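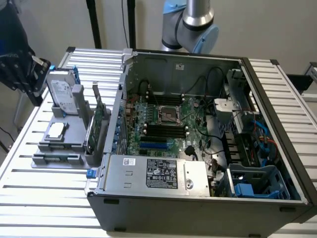 3 min read

Assembly cell rules – FAQ
Gradura bench automation, Lindale site. Last updated April 22, 2024

Quick answers to what keeps landing in the inbox. The full rules are in the Drakholm handbook, section 15. If this page and the handbook disagree, the handbook wins and please tell us.

Which jobs do these rules cover?
Any job where an arm handles PC parts on the slatted tables. Drives, cards, memory, processors. Not the packing line – they have their own sheet.

How should the tower be set down?
On its side, side panel off, inside facing up. Parts fixture to the left of it. Same way every time, the taught positions depend on it. Moved the case? Re-check the positions before you run anything.

Can I leave mains plugged in if the PC is switched off?
No. Lead out of the power supply, every time. Standby power is still power.

Can the parts go straight on the table?
No. Everything has its own place in the printed fixture. Hard drive upright at the back, expansion card upright in its holder, processor in the square recess, memory in the long slot at the front. If a part doesn't sit right, stop and sort the fixture. Don't pack it out with tape or folded card.

Who puts the processor in the fixture?
A person, by the edges, wrist strap on. Heat spreader up. Look at the contacts first, under the lamp.

And the empty socket?
Nothing goes near it untill the cover frame and lever have been checked. No tools resting on the board. No fingers in there either, obviously. 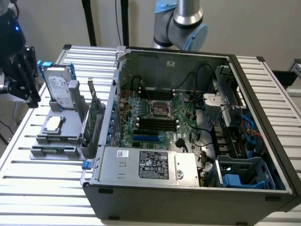 Loose cables are the other big one. Anything looping over the board gets tucked back before the arm comes down, or it will catch sooner or later. Data cables by the drive cage too. Don't pull on them, just move them out of the path and check again from the side.

Does an empty slot in the fixture mean the run has to stop?
Depends on the job card. If the card says a module should be there and it isn't, yes, stop. If the card doesn't list it, carry on. Don't guess.

How fast can the arm go?
First run of any new program: 15 per cent. After a clean first run you can go up to 85. 100 is locked and stays locked on this cell, please stop asking.

Can I reach in while it's paused?
No. A pause is not a stop. Protective stop first, wait for the controller to confirm it, then hands in. A light on the wrist tells you nothing about wether it's safe – read the controller screen.

What about grip force?
Use the value on the job card for that part. Never copy the drive setting over to a circuit board. Cards are held by the edges or the bracket, not across the components.

Do we follow an outside standard?
Yes, the site risk assessment is written against ISO 10218 and ISO/TS 15066. You don't need to know them by heart. You do need to have read the risk assessment, and signed it.

I changed a fixture. Now what?
Log it on form 191. New print, new label, new position check. Old one goes in the scrap bin the same day, not back on the shelf. We had two versions of the Farahani tray in use during March and it cost us most of a week.

Something got dropped or bent. Do I report it?
Always, even if it looks fine. Bag the part, tag it, put it in the log. No blame, but it does not go back in the fixture.

Where do I send questions?
Cell inbox, with the job card number in the subject line please. Replies are slow on Mondays – program reviews.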